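Zinder Hard Wax Oil for Worktops and Tables, Satin

Home > Wood care > Oils and waxes > Zinder Hard Wax Oil

Price per tin includes VAT
In stock

We've been selling Zinder oil since we first opened the shop in Brurkham, and it's still the tin we reach for when somebody comes in with a tired old table and a worried look. It goes on with a lint-free cloth or a short brush, it sinks into the wood instead of sitting on top like a varnish, and when it dries you can still feel the grain under your hand. That last bit matters more to us than we can easily explain (do come in and stroke the sample boards by the till, everyone does!).

The satin finish is the middle one of the range. It has a soft glow in the evening with a lamp on, but it won't shine back at you at breakfast. If you want something flatter, have a look at the Primimari matt oil, which we keep on the same shelf and which takes the same thinner.

How to use it

Sand the surface well, working along the grain, and get every scrap of dust off before you open the tin. Stir the oil, please don't shake it. Put on a thin coat, thinner than feels right, leave it 14 hours in a room with a window open, then rub it over lightly with a fine pad and put on the second. Two coats will do for most tables. Be gentle with it for the first 7 days: no wet cloths, no hot pans, and no tablecloth either, as the oil is still hardening underneath.

Lay your used cloths out flat outdoors to dry, or soak them in water, before they go in the bin. Oily rags left in a heap can heat up and catch fire all by themselves.

Choosing a colour

Clear warms most timber by a shade or so, and pale woods will go a little honeyed. Ingvarsson White keeps them lighter, and there's a walnut tint for anyone covering up a mixed lot of boards. Try it on the underside first, always, and let it dry before you make up your mind.
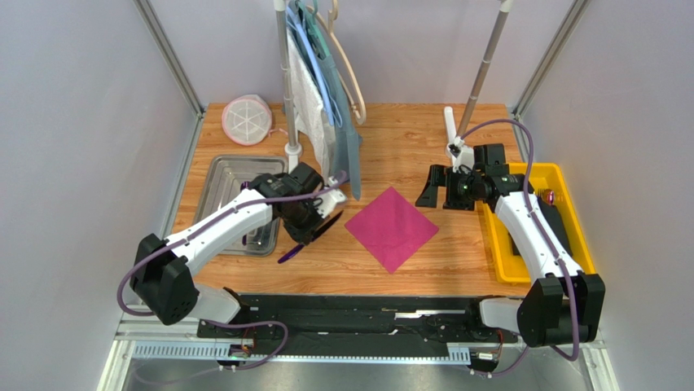 Photo: Brurkham shop picture library

Light orange tops with brown streaks are lovely things to live with, and we'd stay with the clear on a colour like that and leave the tints alone. If yours is a printed or laminated surface, though, oil has nothing to soak into and you'd be better off with a mild soap.

Product code: 146
Finish: satin
Clean brushes with: Zinder thinner, sold separately

Not sure how much you need? Bring us the length and width and we'll work it out for you at the counter.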